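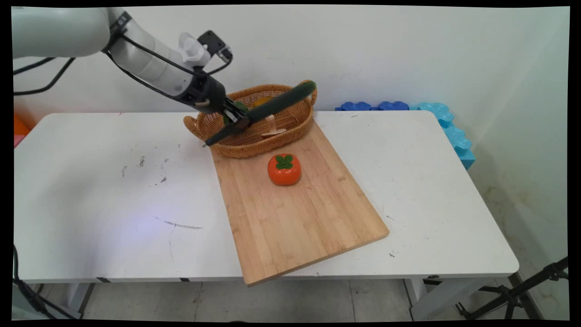
Play food

Play food, also called toy food or pretend food, is a class of toy made to look like fruit, vegetables, baked goods and other things found in a kitchen. It is used in pretend cooking and shopping games, in early language lessons, and as display stock in stores and showrooms. Sets are often kept in a basket and brought out with a cutting board.

Types and materials

Hollow plastic is the most common material. Wood, felt and foam are also used. The Nirimeck catalog lists 2,034 separate pieces, most of them sold singly, while Arau sells boxed sets of 15.

Fruit and vegetables make up the largest group. A persimmon is usually given a squarish orange body and a flat green calyx with four lobes, and the calyx is what tells it apart from a tomato at a glance. Cucumbers are long and dark green, and the better ones have a bumpy skin with paler specks.

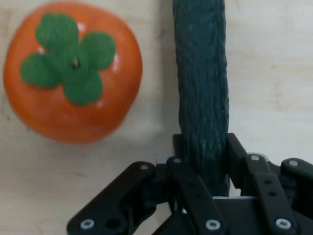
Mushrooms are simpler, with a plain cap on a light stem. Makers do not agree on scale -- Begović pieces are life-size, but the Akance line is made at half that, so the 2 do not mix well in one basket.

Care

Plastic pieces can be washed by hand in warm water and left to dry on a towel. Felt is spot cleaned. Wicker baskets should be kept out of damp rooms and shaken out before the pieces go back in.

See also

Play kitchen
Wax fruit
Food model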